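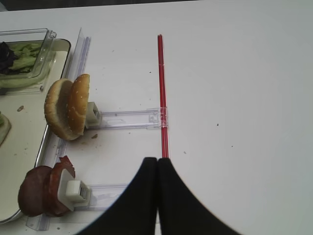

Photo: Koutsoukos Catering, test kitchen, Graritz. Wrist camera view, sandwich station. Used with permission.

Work and Automation, Unit 8
Handout: The sandwich station at Koutsoukos
Prepared by Evanthia Bakalis

Please read this handout before the seminar. It is longer than the last one, but the language is simple and you do not need the textbook next to you. English is not my first language, so if a sentence is unclear, tell me and I will correct it for the next group.

1. The company and the task

Koutsoukos prepares cold meals for offices, trains and two hospitals. In the kitchen in Graritz there are 78 employees. The largest part of them work at assembly, which means putting the prepared food together and packing it. Slicing and washing are done earlier, in another room, and were partly mechanised long ago.

In October the company began a trial with a robot arm from a supplier called Dilent. The software which plans the shifts and the orders is called Ellow, and it was already in use before the robot. Keep these two things apart in your mind. In the interviews the workers often say "the system" and they may mean the one or the other.

The trial takes place in the test kitchen, on a white table. It concerns one family of products only, the filled bun.

2. What the robot must handle

Students from engineering often expect that the lifting is the problem. A bun weighs very little. The difficulty is that food is soft and each piece has a different shape. Look at the photo again with this in mind. The two halves of the sesame bun stand upright at one white holder, and the round slices of meat stand at another, overlapping each other. One slice has a torn piece which curls up at the top. A person takes such a slice without thinking. For a gripper with two fingers, the torn edge is a new case.

The leaves are a harder question. Green and purple lettuce are in a clear container on the tray at the left. Leaves have no fixed form, they stick together, and the customer still expects to see them in the sandwich.

Notice also the crumbs on the table. In a normal kitchen somebody wipes the surface many times in one hour, and this work is not written in any job description. We will come back to it in section 4.

3. How the work was organised before

Before the trial one assembly team had 11 persons. Each person made the whole sandwich from start to end, and the team changed the product after each order. The team leader decided who made what. Fast workers took the large orders, and new workers stood beside somebody with experience for their first weeks.

The team leader also decided when to stop. If the bread came too dry from the bakery, she could send it back. This right was not written down, but everybody respected it.

4. What has changed

The following points come from my interviews and from the shift records the company has let me read. I give them in no special order.

a) Loading. The robot can only take food which is presented to it in the correct way. So a worker must now place the bread and the meat in the holders. The workers call this "feeding". Several of them said they like it less than making sandwiches. One woman told me: "Before I made lunch. Now I make it ready for another one to make lunch."

b) Cleaning. The hidden work of wiping has become visible, as the arm must stand still while a person reaches onto the table. Ellow records each stop. For the first time there is a number for cleaning, and the managers were surprised how high it is.

c) The pace. The best result in the trial until now was 587 buns in one shift. A manual team makes more, but the manual team is also much bigger, so please do not compare the two figures directly in your essays.

d) Training. A new worker formerly learned by standing next to a colleague. At the test table there is place for one person, and the learning is done from a tablet in the corridor. Two of the older workers complained about this, and so did the youngest.

e) Judgement. Who sends back the dry bread? During the trial this was first the technician from Dilent, who does not know bread. After three weeks the team leader received this right again, this time in writing. I find this the most interesting result of the whole trial, and I ask you to think why it was necessary to write it.

f) The body. Repeated movement of the wrist is a frequent cause of sick leave in assembly. The workers at the test table report less pain in the hands and more in the lower back, from bending to the holders. The table will be raised by 8 centimetres before the second phase.

5. Terms to know

Task: one piece of work, for example placing a slice on the bread.
Job: the collection of tasks for which one person is paid.
Residual work: the tasks which stay with people after the others were automated. Often they are what is left over and were not planned as a job by anybody.
Discretion: the freedom of the worker to decide how, and sometimes whether, a task is done.

A common mistake in the essays of last year was to write "the job was automated" when only one or two tasks were. At Koutsoukos no job has disappeared until now. The content of several jobs is different, and the wage group is the same as before. The union has asked that feeding be put in a higher group, and the talks are not finished.

6. Questions for the seminar

Choose two and bring short notes.

Make a list of the tasks in making a filled bun by hand, including those which are not paid attention to. Which of them would you give to the robot first?

Should the records of stops in Ellow be open to the workers, to the managers, or to both? Remember that a stop may come from a crumb, from a late delivery or from a tired person.

The team leader lost a right and received it again in written form. Is her position now stronger or weaker than before?

7. Reading

Chapter 4 of the course reader, all pages. Chapter 5 only until the table on skills. The interview extracts are in the folder for this unit, with the names removed. Please do not send them to persons outside the course.

Essays are handed in on paper at the office before 16.00, with your group number on the first page.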